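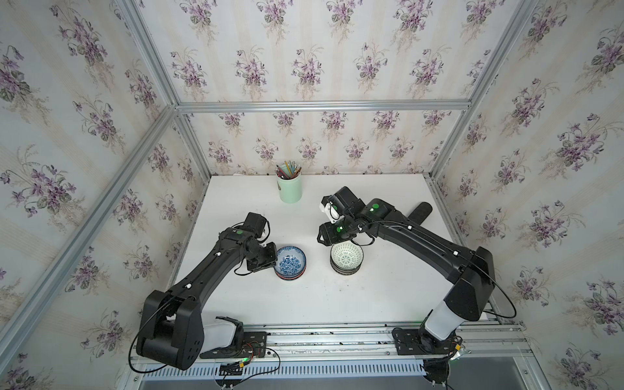 Galtomley Tableware Loan – progress report no. 2

To: Hortensia Apaza, Climent Fund
From: Ruben Claeys
21 September 2023

Hortensia, quick one as promised, the longer version comes with the accounts. Written between two deliveries so excuse the shorthand.

Where we are

Bowls in, mostly. First lot from Buzatu arrived packed properly, second lot not so much, newspaper and hope. 66 bowls on the list now. We told you 60 in the application so slightly over, no extra cost, the last few came thrown in with a box of serving plates we had already agreed on. The plates are still boxed. No decision on plates until the bowls are done, I keep telling everyone this including myself.

Patterns are all over the place, which the borrowers like and the catalog does not. Some plain outside and busy inside. Some where you only see a colored band at the rim once they are stacked. Seul-gi started the catalog by rim color and had to start over, too many that are dark red, or brown, or dark red going on brown depending on the lamp. Now she goes by the inside. Slower but it holds up, and two people looking at the same bowl will write down the same thing.

The table

White top, one table, everything on it gets looked at before it goes on a shelf. It is already scuffed in the middle. Does not wash off, we have tried the usual things. I would leave it, the marks are faint and dark rims still show up nicely against the white.

Wallpaper is the purple violets. I know the budget line said "neutral finish". The violets were end of roll and Ovidiu had them to us the same week, the neutral would have been a month. Pale background so it doesn't fight with the bowls too much. Stripes help when you are squinting at whether a stack is leaning. If you hate it please say so before the shelf wall gets done as well. 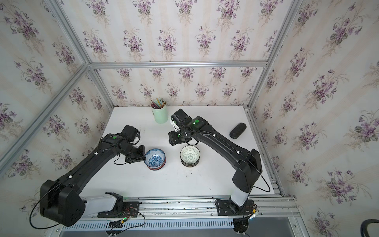
Blue-and-white and green-patterned bowls on top of their stacks, pen holder toward the back.

Stacking

More discussion about this than anything else. Gwilym wants low stacks, patterned one on top so people can choose without lifting anything. Ovidiu wants taller ones sorted by size, saves shelf. We are going with Gwilym's way for the loan shelf and Ovidius way for the back store. Keep the stacks far enough apart to get a hand down the side, that was the main thing to come out of the March trial, when two bowls were chipped at the rim. Both written off, both under what we allowed for breakages.

Felt rounds to go between the bowls: not ordered. Samples from Udow were too thick, the stack rocks. Asking them for thinner.

Pencils and pens now live in the mint-green pot at the back of the table. Small thing, but the catalog cards were getting filled in with whatever was in someones pocket and half of it rubbed off. Pencil for the card, pen for the loan slip.

Money

The 1250 from your second installment is for shelving and the card drawers. Drawers paid, shelving quoted and accepted, not invoiced yet. Nothing moved between lines. Wallpaper came under "room" and stayed inside it. Seul-gi has the receipts in order, scans on request or wait for the full report, whichever is easier your end.
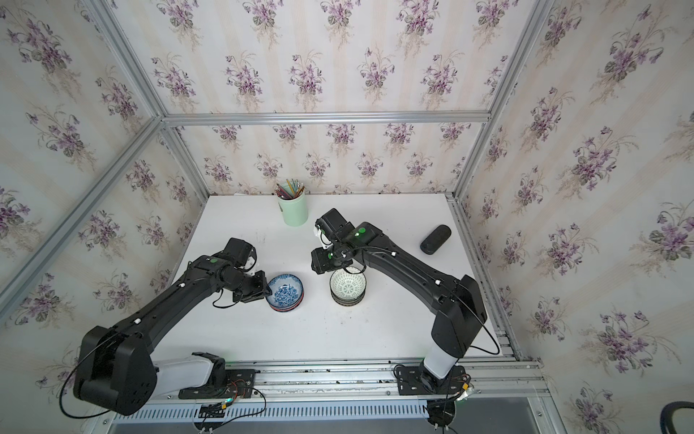 Behind schedule on two things. The loan slips, where we are still arguing over whether a deposit is per bowl or per stack. I lean per stack, Gwilym says that puts off anyone who only wants one nice bowl for a photo or a birthday. And the opening hours, which depend on the keys, which depend on the landlord answering an email. Chased twice. Will phone.

Also the green-inside bowls, the ones with the geometric pattern. Popular already with the people who came by for the preview and we don't have enough of them to lend a full table setting. Buzatu says more might turn up, no promises. For now they go out mixed with the others.

Next

– finish catalog cards, Seul-gi and me
– thinner felt, then re-stack the loan shelf
– shelving fitted, Ovidiu to be there for it
– deposit rule agreed and slips printed
– open the plates, finaly

One question for you: can the breakage allowance carry over if we don't use it all by the end of the grant period? The guidance says "normally yes" and I would like it in writing before I plan around it. Email is fine.

Ruben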